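Fault tester / demonstrator, handheld grippers (casual, 3 weeks, possible extension)
Betivano — Lanwood workshop
Posted Feb 23, 2021

We need someone to start asap. Short version: our handheld grippers have started letting go when they shouldn't and we can't make it happen on demand. Need patient hands.

What went wrong. Two fingers close on an item, hold, then the left one backs off a few millimetres. No warning. Item drops. Last week it was a glass bottle, it broke, and a tester got a cut on the thumb. Small cut, one bandaid, but it got written up and all breakable items are now gloves and glasses, no exceptions. We'd rather say so in the ad than have you hear it on day one.

Suspects so far — a worn spring, the trigger linkage, or the new batch of finger pads from Goltex. Could be all of them. Could be none.

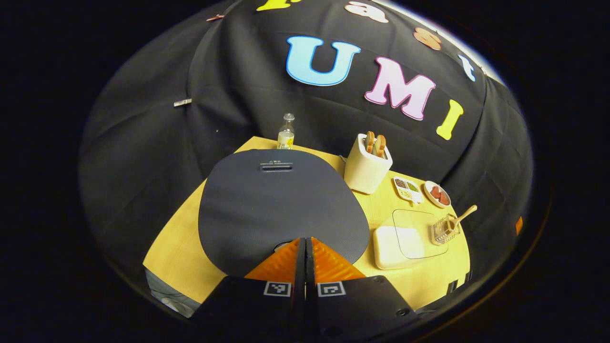 The job is mostly repetition. Pick up, hold, put down, log it. Up to 300 grasps a shift on kitchen type items, with a proper break every 15 minutes of gripping. You write down every slip, even the ones you think were your own fault. Especially those. Past logs have gaps becuase people were embarassed and skipped them.

You'll need:
- steady hands, no current wrist or thumb injury
- handwriting or typing other people can read
- OK with standing, and with being told to stop mid task
- closed shoes

Nice to have: bench testing, kitchen or packing line work, anything where you had to report faults. No robotics background needed. No degree needed. Left-handers please apply, all the logged slips so far come from right-handed people and we don't know if that matters.

Safety stuff. Either hand off the trigger before you touch the fingers. If a finger moves by itself, put the tool down, step back, call out. You won't be asked to finish the run. Faulty units get tagged and go to Dal Bello for stripping down, please don't try to fix one yourself.

Pay: $760 a week before tax, paid weekly. Training day is paid too. Work is on site only, there's parking behind the building.

To apply: half a page is plenty, no cover letter. Tell us which hand you use, when you can start, and one time you reported something broken. Mark it attention Annunziata D'Amico, gripper testing. She'll ring you, so put a phone number on it. Interviews as applications come in, ad comes down when the spots are filled. If it's still up in April we're still looking.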